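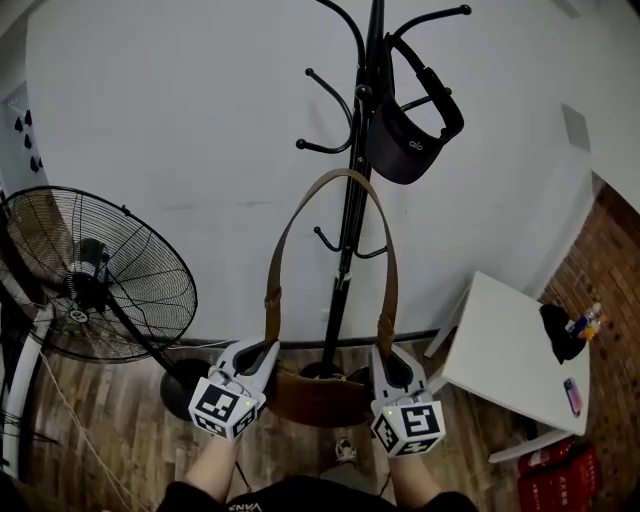 Takora project: progress report to Hadeck
Work package 2, demonstration data and policy learning for household hanging tasks
Prepared by Samira Rizk
Thursday, April 29, 2021

1. Summary

The work package is on schedule for collection and behind schedule for training. The target of 4,000 accepted demonstrations has been met. The first policy trained on bag-hanging data has been evaluated on the bench arm, and the result is below the level set in the proposal. The causes are understood and are set out in section 4. No change to the budget is requested. One change to the plan is requested in section 6.

2. Method

Demonstrations are recorded with hand-held grippers, one in each hand. The operator does the task directly and no robot is present. Each gripper carries a wrist-view camera and printed fiducial markers. A further camera is worn on the head. Gripper pose is estimated from visual-inertial tracking on the gripper camera and corrected against the markers whenever these are visible to the head camera. Jaw opening is read from the finger positions in the gripper image.

The head view was not part of the original proposal. It was added after the pilot, when Hiba Salameh found that tracking from the gripper cameras alone drifted during two-handed work. When both grippers hold one strap, the error that matters is the position of one hand relative to the other, and two independent tracks do not constrain this well. With both marker sets in the head view the relative pose can be solved directly. Drift returns when the operator turns a marker away or when the bag hides it, and the estimator then falls back on the inertial track.

3. Collection

Collection at the Hillavside site covered four tasks: hanging a shoulder bag on a coat rack, removing it, moving it from one hook to another, and hanging it with another item already on the rack. Bags and starting positions were varied between takes. Surrounding furniture was left as found, in line with the proposal's aim of recording in ordinary rooms.

The gripper camera has a very wide lens. This keeps the rack, the fingertips and much of the room in view during the approach, at the price of heavy distortion towards the rim. Training images are used without rectification. Rectifying them discarded the outer part of the view, where the second gripper often appears. 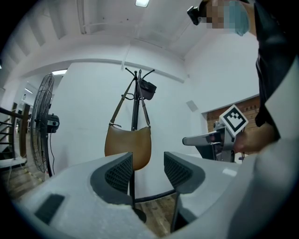
Figure 1. Gripper camera view towards the coat rack at Hillavside, with a second hand-held gripper at right.

Widad Nimri reviewed all takes against the acceptance rules agreed in the inception report. A take is rejected if tracking is lost while the strap is being held, if the bag falls, or if the operator touches the object with anything other than the gripper fingers. The commonest ground for rejection was loss of tracking during the reach to the top of the rack, when the forearms come between the head camera and one of the markers. Operators were asked to keep their elbows lower, and this reduced the losses without removing them.

4. Training and first evaluation

The policy takes the two gripper images and the relative gripper pose, and predicts a short sequence of motions for both hands. The head view is used for pose correction only and is not an input. Evaluation consisted of 100 trials of the first task on the two-arm bench at Atallah, with a coat rack of a different make and bags not seen in training. Success required the strap to rest over a hook or the pole with both grippers open and withdrawn. The policy completed fewer than half of the trials.

Samira Awad reviewed the failures and placed them in two groups. In the larger group the arms lifted the strap correctly but stopped short of the rack, leaving the loop in front of the hook. Depth is poorly observed here: the strap is thin, and near the end of the reach it is close to the fingers in both images. In the smaller group one gripper opened before the other and the bag swung out of the remaining grip. Demonstrators also release unevenly, but they correct for it with the other hand, and these corrections are brief and few in the data.

A timing fault was also found. The left and right streams were aligned on file start time and not on the hardware clock, which left a small offset in part of the training set. The files have been realigned. No data were lost. The results above were obtained before realignment and should be read with that in mind.

5. Risks

Bench time at Atallah is shared with another project, and a slipped booking would delay the second evaluation. Consent forms for people who may appear in recordings are complete, and faces are pixelated before files leave the site. Maya Hakim is responsible for both.

6. Request and next steps

We ask that the fourth task be moved to the next reporting period, so that the first can be retrained and tested again on the realigned data. Extra demonstrations will be recorded with deliberate uneven release. A version of the policy with the head view as an input will be trained for comparison. Results from both are due in August.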